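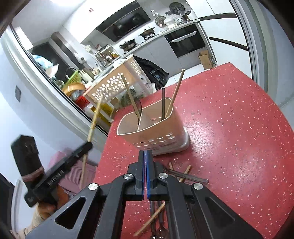

Old laptops become loud when the fan is full of dust, and ours, a Brumach with a 14 inch screen, was so loud in January that I could not hear the radio. Before you open anything, shut down the computer and unplug the charger. For the small parts I use a plastic utensil holder with divided top, the same kind as for chopsticks: long screws on one side, short screws on the other. Put a piece of paper inside first, as there are round holes near the base.

My laptop has 18 screws under it and two of them are hidden below the rubber feet. Draw the bottom cover on cardboard and mark the place of every screw. 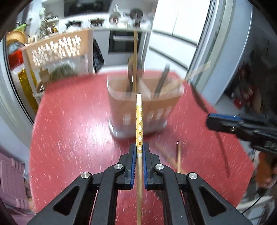 **Tondthorpe, 8 Nov 2022**

Many readers asked me how to stop the fan from spinning while you blow the air. Hold one blade gently with a plain wooden chopstick — never metal — and blow in short bursts. Keep the can upright. My can of Standivitz air was enough for 2 laptops and one keyboard.

If the grey paste on the processor looks dry and cracked, a repair shop can renew it. I left mine alone.

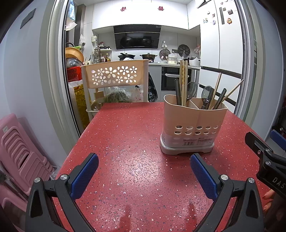 *Utensil caddy on a red speckled tabletop.*

When you close the cover, put all the screws in loosely and then tighten them from the centre outwards. If the fan is still noisy after this, the bearing is perhaps worn and you need a new fan.

Diễm Trình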